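브리타니 번식·등록 실무회의 회의록
11월
기록: Irena Pietrzak

장소: Skodinside 회의실
개회: 오후 3시
참석: Carville 견사, Shehu 견사, Uslow 견사의 번식 담당자, 등록 담당, 검진자료 담당, 기록자
배포: 참석 견사 및 등록부 열람 권한자
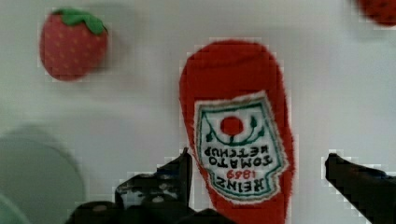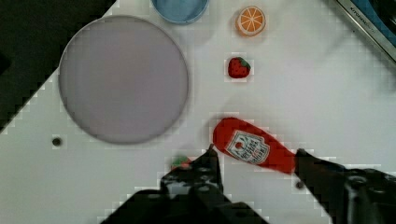 1. 전차 회의록 확인

전차 회의록은 두 곳을 정정한 뒤 확정하였다. 첫째, 고관절 촬영 항목의 '판정일'을 '촬영일'로 고친다. 둘째, Uslow 견사 암컷의 모계 기재에서 조모와 증조모가 뒤바뀐 것을 바로잡는다. 두 번째 정정에 따라 해당 개체의 근교계수를 다시 계산해야 하며, 재계산 결과는 4항에서 다루었다.

전차 결정 사항 중 미이행으로 남은 것은 구 서식 혈통서의 전산 입력이다. 등록 담당은 모색 표기가 서식마다 달라 작업이 늦어졌다고 보고하였다. 같은 개체가 어느 서류에는 '오렌지·백', 다른 서류에는 '황백'으로 적혀 있고, 로운(roan) 여부가 빠진 서류도 있다. 표기를 통일하기 전까지 원문을 비고란에 그대로 옮겨 적기로 하였다.

2. 단미(短尾) 개체의 꼬리 기재 방식

현행 신고서는 꼬리 항목이 '짧음/김'으로만 되어 있다. 검진자료 담당은 이 구분으로는 선천적 단미와 시술에 의한 단미를 가릴 수 없고, 기록을 교배 판단에 쓸 수 없다는 점을 지적하였다.

검진자료 담당의 설명은 다음과 같다. 이 견종의 선천적 단미는 T 유전자 변이와 관련되며 우성으로 나타난다. 변이를 두 벌 가진 배아는 정상적으로 발생하지 못하는 것으로 알려져 있다. 따라서 단미 변이 보유 개체끼리 교배하면 이론상 배아의 일부가 소실되고, 산자 수가 줄어들 수 있다. 꼬리 길이에는 개체차가 커서 외관만으로 보유 여부를 확정하기 어려운 경우가 있다.

Shehu 견사는 지난 번식기에 단미끼리 교배한 복(腹)에서 산자가 3두에 그쳤다고 보고하였다. 같은 암컷이 장미 수컷과 교배한 이전 복에서는 11두를 분만하였다. 검진자료 담당은 모견 연령, 교배 시기 판정, 수컷의 정액 상태가 두 복에서 다르므로 이 차이를 변이 하나로 설명할 수는 없다고 하였고, Shehu 견사도 이에 동의하였다. 해당 복의 교배 시기는 프로게스테론 검사 없이 질도말만으로 정한 것으로 확인되었다.

Carville 견사는 단미끼리의 교배를 일률적으로 금지하는 데 반대하였다. 현재 가용 수컷이 적은 상태에서 교배 조합을 더 제한하면 특정 수컷에 교배가 몰린다는 이유이다. Uslow 견사는 금지가 필요하다는 의견이었으나, 기록 체계가 먼저 갖추어져야 한다는 데에는 이견이 없었다.

결정:
가. 꼬리 항목을 '선천적 장미', '선천적 단미', '시술', '미상'의 네 구분으로 바꾼다.
나. 꼬리 길이는 출생 직후 측정하여 밀리미터로 적고, 측정자를 함께 기재한다.
다. 유전자 검사를 받은 개체는 결과지 사본을 첨부한다. 검사를 받지 않은 개체는 외관으로 추정한 유전형을 적지 않는다.
라. 단미끼리의 교배 제한은 이번 회의에서 정하지 않고, 새 서식으로 모은 자료를 본 뒤 다시 논의한다.

3. 고관절 및 안과 검진 자료의 제출 기준

검진자료 담당이 제출 현황을 보고하였다. 이번 기간에 번식견으로 신고된 13두 가운데 5두는 고관절 자료가 제출되지 않았다. 미제출 개체의 소속 견사는 회의록에 적지 않고 개별 통지한다.

제출된 방사선 사진 중 자세 불량으로 판독이 보류된 것이 있다. 골반이 기울면 한쪽 관절의 덮임이 실제보다 얕게 보이고 반대쪽은 깊게 보인다. 폐쇄공의 좌우 크기가 다르면 재촬영 대상으로 본다. 진정 없이 촬영한 사진은 뒷다리 신전이 부족한 경우가 많으므로, 진정 또는 마취 여부를 신청서에 표시하도록 요청이 있었다.

판정 등급의 환산 문제도 논의하였다. 국외에서 들여온 개체는 판정 체계가 서로 달라 등급을 그대로 비교할 수 없다. Uslow 견사는 환산표를 만들어 단일 등급으로 적자고 제안하였다. 검진자료 담당은 체계마다 측정 항목과 가중 방식이 달라 환산 과정에서 정보가 손실된다며 반대하였다. 논의 끝에 원 등급과 판정 체계의 명칭을 병기하는 것으로 정리되었다.

안과 검진은 유효기간이 쟁점이었다. 유전성 망막 질환은 발현 시기가 늦을 수 있어 어린 시기의 단회 검진으로 이상 없음을 확정할 수 없다. Carville 견사는 암컷의 경우 교배 직전 검진 일정을 맞추기 어렵다고 하였다. 발정 개시 후에 검진을 예약하면 결과가 나오기 전에 교배 적기가 지나갈 수 있다는 것이다. 등록 담당은 발정 예상 시점 이전에 미리 받은 검진도 인정하면 해결된다고 답하였다.

결정:
가. 고관절 자료가 없는 개체의 복은 등록을 받되 '부모견 자료 미비'로 표시한다.
나. 판독 보류는 미제출과 구분하여 적는다.
다. 국외 판정은 환산하지 않는다.
라. 안과 검진의 유효기간은 검진자료 담당이 안을 작성하여 차기 회의에 낸다.

4. 근교계수 산출 세대 수

등록 담당은 견사별로 제출된 근교계수가 서로 비교되지 않는 상태라고 보고하였다. Carville 견사는 5세대, Shehu 견사는 3세대 혈통을 기준으로 계산하고 있다. 세대 수를 적게 잡으면 먼 공통 조상이 계산에서 빠지므로 값이 낮게 나온다. 같은 교배 조합이라도 기준에 따라 수치가 달라지고, 낮은 값이 더 안전한 교배를 뜻한다고 잘못 읽힐 수 있다.

1항의 정정에 따라 Uslow 견사 암컷의 값을 재계산한 결과, 종전보다 높게 나왔다. 뒤바뀐 기재 때문에 부계와 모계에 공통으로 들어 있는 조상 한 두가 한쪽에서 실제보다 한 세대 먼 자리에 놓여 있었다. Uslow 견사는 예정한 교배를 보류하고 다른 수컷을 검토하겠다고 하였다.

혈통의 완전도에 대해서도 의견이 있었다. 수입 개체의 일부는 상위 세대가 비어 있고, 빈 칸의 조상은 서로 혈연이 없는 것으로 처리된다. 이 경우 산출값은 하한에 가깝다. 검진자료 담당은 계수 옆에 혈통 완전도를 백분율로 병기하자고 제안하였고 반대가 없었다.

유전체 자료에 의한 동형접합률을 대신 쓰는 방안은 검사 개체 수가 부족하여 보류하였다. 다만 견사가 자발적으로 제출한 결과는 보관한다. 검사 회사에 따라 표지 수가 다르므로 결과지 원본을 받는다.

결정:
가. 등록부에 기재하는 근교계수는 5세대 기준으로 통일한다.
나. 종전 3세대 기준 값은 삭제하지 않고 기준을 명시하여 남긴다.
다. 혈통 완전도를 병기한다.
라. 재계산은 등록 담당이 일괄 수행하고, 각 견사는 결과를 확인하여 이의가 있으면 서면으로 낸다.

5. 야외 작업 능력 기록지

현행 기록지는 수색 범위, 포인트 자세, 회수의 항목에 평가자의 종합 의견을 적는 형식이다. Shehu 견사는 종합 의견란의 서술이 평가자마다 달라 자견의 작업 성향을 비교하는 데 쓸 수 없다고 하였다. 같은 개체에 대해 한 평가자는 '범위가 넓다', 다른 평가자는 '통제가 부족하다'고 적은 사례가 제시되었다.

논의에서는 관찰한 사실과 평가를 별도 칸에 적는 방향이 지지를 얻었다. 수색 범위는 핸들러로부터의 최대 거리와 회귀 여부를 적고, 풍향과 식생을 반드시 기재한다. 바람을 등지고 수색한 구간은 후각 능력의 평가에 넣지 않는다. 포인트는 유지 여부와 핸들러 접근 시의 움직임을 적는다. 총성 반응은 거리와 반응 양상을 적되, 첫 노출인지 여부를 표시한다.

Carville 견사는 물에서의 회수를 필수 항목으로 하자고 제안하였다. Skodinside 부지의 연못은 갈수기에 수심이 얕아 개체가 헤엄치지 않고 걸어서 회수하게 되므로, 시기에 따라 난이도가 달라진다는 반론이 있었다. 수중 회수는 선택 항목으로 두고, 헤엄친 구간이 있었는지를 따로 표시한다.

결정:
가. 개정 기록지 초안은 Shehu 견사가 작성한다.
나. 초안은 차기 시험에서 현행 기록지와 함께 사용하여 기재 누락을 점검한다.
다. 평가자는 자기 견사에서 생산한 개체의 기록지를 작성하지 않는다.

6. 기타

마이크로칩 번호의 오기 건. 신고서의 번호와 판독기 값이 한 자리 다른 건이 접수되었다. 손으로 옮겨 적는 과정의 오류로 보이며, 앞으로 신고서에는 칩 제조사의 바코드 라벨을 붙인다. 라벨이 없으면 수의사의 판독 확인을 받는다.

모색 표기 건. 1항에서 언급한 표기 통일안은 등록 담당이 작성한다. 로운은 바탕색과 별개의 항목으로 두고, 출생 시와 성견 시의 기재를 구분한다. 로운은 출생 직후 뚜렷하지 않을 수 있으므로 출생 신고 단계에서는 '미확정' 기재를 허용한다.

동결정액 보관 건. Uslow 견사가 사망한 수컷의 동결정액 사용을 문의하였다. 해당 수컷의 고관절 자료는 있으나 안과 검진은 없다. 유전자 검사에 쓸 시료가 남아 있는지 보관 기관에 조회한 후 판단한다. 조회는 Uslow 견사가 한다.

7. 조치 사항

등록 담당: 신고서 꼬리 항목 개정, 근교계수 재계산, 모색 표기 통일안 작성
검진자료 담당: 자료 미제출 견사 개별 통지, 안과 검진 유효기간안 작성
Shehu 견사: 야외 작업 기록지 초안 작성
Uslow 견사: 동결정액 시료 조회, 정정된 혈통서 사본 제출
Carville 견사: 국외 판정서 원본의 등급 및 판정 체계 명칭 확인

폐회: 오후 5시
차기 회의 일정은 안과 검진 유효기간안이 회람된 뒤 서면으로 통지한다.
회의록에 대한 정정 요청은 기록자에게 서면으로 제출한다.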